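Tremodholm Residents' Board > Shared Facilities > Fruit and furniture in the second-floor common room

Posted by a_akinola (Moderator)
Residents are asked to comment on the proposal to keep a fruit bowl on the white table in the common room. The proposal was received in March from the Kostmont wing. Under the present rules, food may be eaten in the room but may not be left there after 9 p.m. Comments will be forwarded to the house office with names removed.

Posted by Omoregie_N
I support the proposal. The light blue bowl is adequate for the purpose, and a white table is easily wiped. I would request that bananas be kept beside the bowl and other fruit inside it. Bananas hasten the ripening of apples and pears stored with them.

Posted by arnar.oddsson
I must disagree with the previous poster on the matter of the table. The far edge has a notch in it, and crumbs and small items fall through to the floor behind. Any bowl should be placed well forward of that edge. 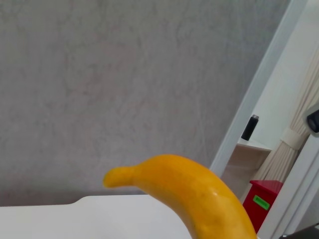
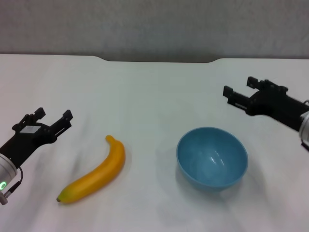
Photos: A. Oddsson / Tremodholm Residents' Board

Posted by Efe_Usman
Thank you for the attachments. The notch is visible in the second photograph. I do not regard it as grounds for refusing the proposal. In the Balogun wing we have a desk of similar design, and the opening is used for lamp cords without difficulty. I would, however, object to any purchase of a second table.

Posted by arnar.oddsson
No purchase was suggested. I ask only that the position of the bowl be stated in the rules.

Posted by osagie16
May I raise the question of the wall? The mottled gray finish does not take well to scrubbing, and fruit juice will stain it. The same consideration applies to the white molding at the door. If the table were moved 2 feet into the room, both concerns would be met.

Posted by Omoregie_N
Moving the table would narrow the path to the door. I cannot support that.

Posted by a_akinola (Moderator)
The comments above have been noted. The proposal will go forward with two amendments: the bowl is to stand at the front of the table, and fruit is to be removed when overripe. The request to move the table will be considered separately. Mr. Oddsson is asked to send his suggested wording to the house office.

Posted by osagie16
Please record that I remain opposed to the present position of the table.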